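Tea stains inside white mugs - what shifts them?
Posted by Kwan-ho Pan, Nov 14, 2021
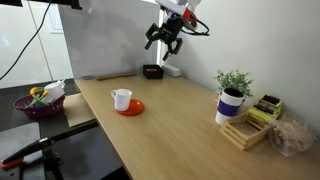
White ceramic mug on a red-orange saucer

We have 12 white mugs at work and they all go brown inside within a couple of weeks. The dishwasher doesn't touch it. We're in Dendby and the water is very hard, if that matters. I've tried washing-up liquid and a scourer, but I don't want to scratch the glaze. Is there something cheap that works and doesn't leave a taste?

Floor Koster
Bicarbonate of soda. Put 2 teaspoons in the mug, add just enough water to make a paste, and rub it round with a damp cloth. Leave it for 16 minutes or so if the stain is old, then rinse well. For a ring that won't move, fill the mug with hot water and half a denture tablet and leave it overnight - wash it properly before you drink from it. Hard water makes it worse, as the scale holds the tea. A splash of white vinegar first will loosen that. Don't use it on anything with a metal rim.

Hosier
Bleach, very weak. Rinse a lot.

Kragh
I wouldn't use bleach in a shared kitchen. The bicarb did ours in October and they still look all right. If the glaze has fine cracks in it, the stain is underneath and you won't get it out.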